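Bad Takes Should Stay in the Data

I work with teaching robots by example, and my opinion is not popular in our team. 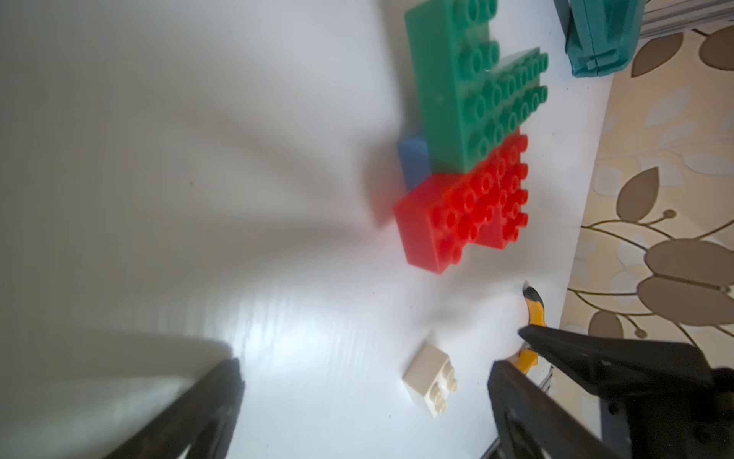
Amber Wainwright thinks that a clean set of 80 examples is worth more than 464 mixed ones, and that every hesitation of the operator teaches the machine to hesitate. I respect this view. I held it myself for my first two projects.

But I changed my mind during Kisley, our project with toy blocks. We threw away each recording where the operator missed the block on the first try. From 464 recordings we kept 72. They were beautiful to watch. The trained model was also beautiful, until it missed once. Then it stood above the table and did not know what to do, because in its whole education it never saw somebody miss and try again.

The same is true for the table. I do not ask operators to put away their tools before they record. A small white brick next to a pair of pliers is a different problem from a small white brick alone, and the people who will use these arms have pliers.

Of course some recordings must go. If the operator sneezes and drops the controller, delete it. My request is only that we write down the reason each time. For Kisley we wrote nothing, and now I cannot say which of the deleted ones I would like to have back.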